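Sobre nós

Domingo, 11 de setembro de 2022

Olá! Se chegou até esta página é porque anda a pensar em aprender a fazer pão, ou então enganou-se no link, e nesse caso fique na mesma, que já agora conto-lhe a história. A Horneo é uma escola de pão pequenina, no número 44 da Rua Escobar, e eu sou a pessoa que atende o telefone, dá as aulas da noite e responde aos e-mails (às vezes com farinha no teclado, peço desculpa pelas gralhas).
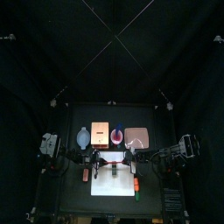

Lurdes Quintela
Fundadora e professora de pão de fermentação natural

Comecei a fazer pão em Fudthorpe, em Inglaterra, para onde fui trabalhar nos escritórios de uma transportadora. Chovia muito, eu conhecia pouca gente e o pão do supermercado era uma tristeza, branco e mole como uma almofada. Comprei um saco de farinha de centeio, um frasco com tampa e pus-me a ler tudo o que apanhava. O primeiro pão que tirei do forno serviu de calço à porta da cozinha durante uma semana! O segundo já se comia, com muita manteiga.

Quando voltei a Portugal trouxe o fermento na mala, embrulhado em duas toalhas, e comecei a dar aulas a amigas na minha cozinha. Depois vieram as amigas das amigas, depois os maridos, e a cozinha deixou de chegar. Foi num mês de novembro que assinei o contrato da Rua Escobar, cheia de medo da renda e sem um único forno a sério. O nome Horneo veio de umas férias em Espanha, de uma tabuleta que me ficou na cabeça, e gostei tanto do som que nem procurei outro.

O primeiro forno comprei-o em segunda mão à Canska, uma padaria que estava a renovar o equipamento, e ainda é esse que usamos nas aulas de iniciação. Aquece mais do lado esquerdo, e quem faz o curso aprende depressa a rodar as formas a meio. Já me disseram para o trocar, mas acho que faz bem aprender num forno com manias, porque os de casa também as têm.
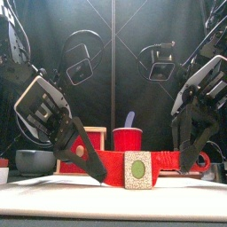

Neste momento temos 38 alunos, divididos por turmas de 10 no máximo. É de propósito que não metemos mais gente: gosto de pôr as mãos na massa de cada um, de sentir se está a pedir água ou descanso, e com muita gente à volta da bancada isso não se consegue. Há quem venha depois do trabalho, ainda de camisa engomada, e há uma turma de manhã com muitos reformados, que é a mais barulhenta de todas. No fim da aula cada um leva o seu pão para casa, mesmo quando sai torto — os tortos são muitas vezes os que sabem melhor.

O curso de iniciação dura 2 meses e não é preciso saber nada antes. Ensinamos a criar o fermento do zero, a alimentá-lo, a ler a massa, a dobrar, a moldar e a cozer numa panela de ferro. Quem quiser continuar tem a turma do centeio e a da broa, esta última a minha preferida, feita com milho branco e uma receita que andei anos a tentar acertar de memória, pelo gosto da que comia em criança. Ainda não é igual. Está quase.

Também me perguntam muito se vendemos pão. Vender, não vendemos, mas ao sábado ao fim da manhã costuma sobrar algum das provas e quem passar à porta leva uma fatia. Traga queijo, se tiver!

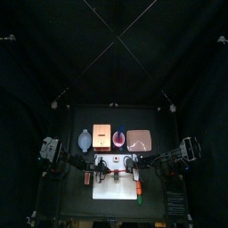
Os dois braços, a placa branca e a fila de objetos na mesa.

Para se inscrever basta aparecer ou escrever-nos, e eu ligo de volta quando tiver as mãos limpas. Não peço material nenhum a não ser um avental e um pano de cozinha grande, de algodão, sem amaciador (o pano fica a cheirar e o pão também). O fermento damos nós, num frasquinho, logo na primeira aula. É filho do de Fudthorpe e continua com um feitio terrível quando está frio.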